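Notes > House > The long room

The sofa problem

We have now had the sofa for six weeks, and I have moved it more often than I have sat on it. I keep a tally in pencil on the inside of the cupboard door, next to the paint codes, where Radomir found it and asked if I was serving a sentence.

For anyone new: the long room is the one we didn't know what to do with. It came with the place. It has a corrugated ceiling, painted white along with everything else by an owner who clearly bought the paint by the drum, and it has the acoustics of a baking tin. When we moved in, in May, it had no furniture in it except a filing cabinet with no key. We called it the long room because calling it the living room felt like bragging.

The plan was that it would be a room for whatever came up. I have since learned that a room for whatever came up is a room with no place to put down a cup. People stood around in it like guests at a christening who only know the baby. Then they drifted back into the kitchen, which seats two, and stood around in that.

So I wanted a sofa. I wanted a low one, because the window at the far end is the only good thing about that wall and I was not going to stick a big upholstered back in front of it. Radomir wanted one you could get out of without making a noise. These turned out to be opposing political positions, and we visited a great many showrooms while holding them.

The one in Putport had exactly what he was after, a tall gray object called the Ayala, firm as a church. I sat on it and felt I was about to be told my flight was delayed. We left with a swatch. The place after that had sofas you don't sit on so much as join. I was in one for ten minutes, and Radomir had to come in after me.

We bought the low one, in the end, from a man named Ilir Ristić who was emptying an apartment two floors up with no elevator. He wanted 70 dollars for it, and he wanted it gone by dinner. I'd like to say I haggled. I looked at the stairs, and at Radomir, and at the sofa, and handed over the cash while I still had feeling in my fingers. Ilir helped as far as the first landing and then remembered a phone call.

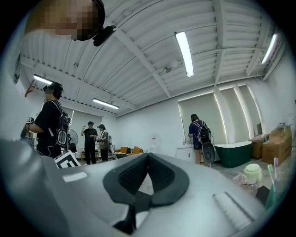
The cushions are what everybody has an opinion on. I had been expecting them to fade into the room, which was stupid of me, because the walls and ceiling are white and there is nothing up there for a cushion to fade into. My mother calls them mustard. Radomir says egg yolk. They are orange-yellow, over a seat a good deal darker, and against that back wall they're the first thing you look at, even with people on their feet all over the place and a black fan standing guard by the window. I've come around to them. A room that pale needs one thing in it that looks as if it was chosen on purpose, even if it was chosen because a man had to be out by dinner.

The darker seat is a blessing I can't take credit for. It has so far forgiven coffee, a pen, and whatever my nephew had on his knees. The cushions forgive nothing. I bought a bottle of Starnum upholstery foam and tested it on a hidden corner as instructed, and now there is a hidden corner that is much cleaner than the rest of the sofa, so I have to keep it hidden.

Then there's the table. It's small and it's wooden, and that is the full list of its features. It goes in front of the sofa and holds one tray, or two elbows. I had wanted something bigger and had gone so far as to measure for it, with newspaper taped to the floor, until I walked across the newspaper four times in one evening and tore it each time. A big table in a room where people are always walking around with their hands full is a shin collector. The small one you can hook with a foot and slide out of the way. I know this because I've done it with a bowl of soup in each hand, and lost very little of the soup.

On placement, since two of you wrote to ask. The first spot was the middle of the floor, which every magazine will tell you to try. Float it! Let it breathe! Ours breathed for one weekend, during which everyone who crossed the room went around it with a small sigh, like water finding a rock. The second spot was along the side wall, where it looked like the seating outside a dentist's. Third was at an angle. I don't want to talk about the angle.

Down by the back wall is where it stays. The floor stays open, which is all that room was ever any good for, and anybody who gets tired can go and sit without being in the way of the people who haven't got tired yet. You also get the light from the window, when I let you. The blind is a pale roller one and I'm fond of it. It takes the glare off without turning the afternoon into evening, and it cost less than lunch. It does have a preference for going up crooked. I've rehung it once and I am not rehanging it again.

The fan is the other resident. Corrugated ceilings hold on to heat the way some families hold on to grudges, and by three o'clock in summer the long room is proving bread. Ours is a Sisier, with a round grille and three speeds, of which the first does nothing and the third relocates your paperwork. I tried hiding it behind the door, for looks. It cooled the door. Now it stands out in the open near the window and I've stopped apologizing for it to visitors, who in any case go straight over and stand in front of it.

What's left to do: I'd like a lamp. The overhead light is very bright and very white, and at night it makes the orange-yellow look like a road sign. Radomir says a lamp means a cord, and a cord means somebody going down like a tree, and he wants it noted here that he said so first. Noted. I'm looking at ones that clip on. I'd also like a rug, but not one I have to keep straightening, and so far the shops don't seem to stock that kind.

And the filing cabinet is still with us, in the hallway now. We got it open with a butter knife last week. It had another key in it, which doesn't fit anything.

Tue 7 August

Contact | © The Long Room Notes, all rights reserved | Back to top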